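Skiltov print collection, anyone got theirs yet?
Comics and Strips > Webcomics > Long runners

28 posts in this thread, showing newest page

inkblotter
Posted 28 August 2026
Ok so mine showed up this morning and I have thoughts. For anyone who skipped the last page, this is Skiltov Book One, the hardcover, Wendt edition, strips from the beginning up to the end of the lighthouse story. 200 pages. Smells great. Paper is thick.

But they redrew the first 51 strips. All of them. Not cleaned up, redrawn. The old wobbly Eria with the dot eyes is gone, she looks like she does now from page one. Did I miss an announcement??

mopsy_d
It was in the campaign updates. Update 6 I think. Buried under the shipping stuff.

inkblotter
Well I didn't read update 6. Who reads update 6

gutterspace
I'm fine with it. Have you looked at those early strips lately. The lettering alone. I tried to get my sister into Skiltov twice and both times she bounced off in the first ten minutes, "is it all like this". Now I can hand her a book.

inkblotter
But thats the thing, watching it get good is half of why I love it. You can see Kuhlmann figure out hands somewhere in the Randden arc. Literally one week they're mittens and then they're hands.

gutterspace
You can still see it. Archive is right there, free.

tallow
Archive is there for NOW. Hosting lapsed for most of March, remember? Whole site down, just a parking page. If the book is the permanent version then the permanent version is the redraw and the originals are on one guy's server.

mopsy_d
Somebody has a backup. Somebody always has a backup of a webcomic

tallow
Somebody had a backup of Paper Otters too, until they didn't

halfpanel
Reading along, got my copy yesterday. Mostly with gutterspace here. Couple of notes though, having gone through it with the archive open in another tab:

Strip 4, the soup joke, timing is different. Original was four equal panels. Redraw makes the third one a thin sliver and the last one big. Funnier imo.

Strip 19, they cut the line about the fax machine. Ok, fair.

Strip 33, the one where Eria first meets the Wendt twins (no relation to the publisher, yes I know, everyone asks), the background is completely new. There's a whole town behind them now. In the original it was just a horizontal line. I kind of miss the line. It was so lonely. 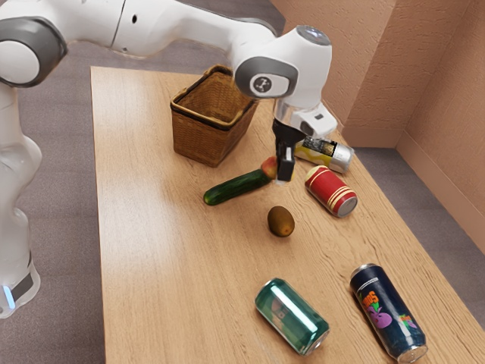
The colors on the Sunday pages came out darker than on screen, at least in my copy. Night scenes especially. The bridge page is nearly mud on the left side, I had to tilt it toward the window to read the balloon. Anyone else or did I get a bad one?

mopsy_d
Bridge page is dark in mine too. Readable but dark.

inkblotter
Same. Page 143 for me.

gutterspace
Mine's fine? Maybe different print batches. I ordered in the first couple days

halfpanel
Could be. Will email them, see what they say.

roundhouse_lou
ok unpopular but I think the redraw is a mistake and it's not about nostalgia. The early strips were written FOR that drawing. The jokes are dumb and quick and so is the art. You put his current line on it, all that careful hatching, and now it's a beautifully rendered picture of a guy falling in a bucket. Takes too long to look at. The gag's over before your eye gets to it

inkblotter
THIS. thank you

gutterspace
Bucket strip is still funny lou

roundhouse_lou
It's a 6 now. Used to be a 9.

gutterspace
out of what

roundhouse_lou
out of 9

tallow
Lou has it right about the bucket but I'd say the opposite for the Randden stuff. That was always too ambitious for how he drew then. Big crowd scenes, the market, the flood. I honest to god did not know there was a flood until a reader explained it in the comments back then. I thought it was floor tiles. In the book it's a flood.

mopsy_d
FLOOR TILES

tallow
Go look at it and tell me thats water

mopsy_d
looking now. ok it does kind of look like tiles

kuhlmann_kai
Hi. Kai Kuhlmann here, a reader sent me the link. Don't want to barge in so I'll be short.

Hosting: paid up, and the early strips stay up in their original form. I'm not swapping them for the new ones. That was never the plan, sorry if the update was vague.

Dark pages: yes. It's the first batch out of the second printing slot, we pushed the blacks too far. Write to the store address with a photo of the bridge page and we'll sort a replacement. Takes a while, it's two of us packing.

Redraw: I get it. I went back and forth. Drew the first dozen as straight tracings of the old ones and they looked dead, so I started over and let myself change panels. The bucket strip I did three times. Lou, I might agree with you.

It was tiles in the first sketch by the way. Then I changed the script and not the drawing.

tallow
IT WAS TILES

roundhouse_lou
I feel terrible now. Love the comic Kai, been reading since the soup one

halfpanel
Thanks for coming by, photo sent. Any chance of the originals as a bonus section in Book Two? Even small, like four to a page. I'd pay extra.

kuhlmann_kai
Maybe a separate little booklet. Cheap paper, stapled. Book Two is full already and the page count sets the price. No promises, need to find the scans, the first year was drawn on the backs of delivery slips and some have tape over them.

inkblotter
Stapled booklet on cheap paper is the correct format for those strips. I'm in. I'd take two.

gutterspace
I'd buy it and I was on the redraw side the whole time

mopsy_d
include the delivery slip side

inkblotter
Also has anyone figured out who the guy with the umbrella is on the endpapers? He's in every corner. Not in the archive anywhere that I can find

halfpanel
I thought that was Eria's uncle. Different hat though

tallow
Uncle doesn't have a mustache till the lighthouse

inkblotter
So it's either pre lighthouse uncle with a fake one or a new guy. Going back through with a magnifying glass tonite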